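Equipment planning meeting, September — minutes

I'm doing the minutes again, so forgive the gaps (I was eating for item one). Hüsnü Gökçe chaired, with Keskin and Gernau sites dialling in.

We began with the hand-held grippers. Gernau want 7 more before the autumn clothes-handling work starts, and Hüsnü asked whether we could manage with 2 and share the rest. Quite a bit of grumbling at that! The Jundico quote comes to 96 pounds a unit for spare finger sets and Vastden's to 92, but Vastden charge delivery on top, so I said I'd get both totals on one sheet before we pick.

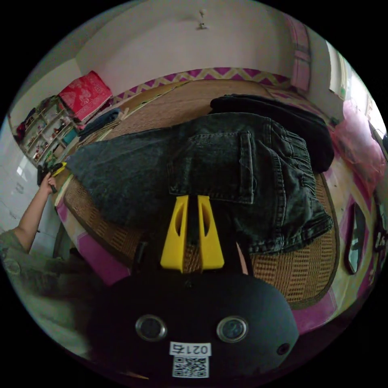 Page 2

Jeans came up next, as they always do. Keskin think heavy denim should have its own line in the budget, with waistbands and back pockets planned as separate tasks, and I rather agree — lumping them in with T-shirts made a mess of our hours last time. Hüsnü is happy with that so long as it comes out of the garments money and leaves the spares alone.

We also talked about working on beds or on tables. Gernau would like folding tables bought for every site, but I'd sooner spend it on grippers and carry on in people's bedrooms, mats and all. Left open.

Labels: every new unit gets a number and a QR sticker before it goes out, same as now. Keskin to order the stickers.

Hüsnü will ring Vastden about delivery, and I'll send the sheet round once I've heard from him.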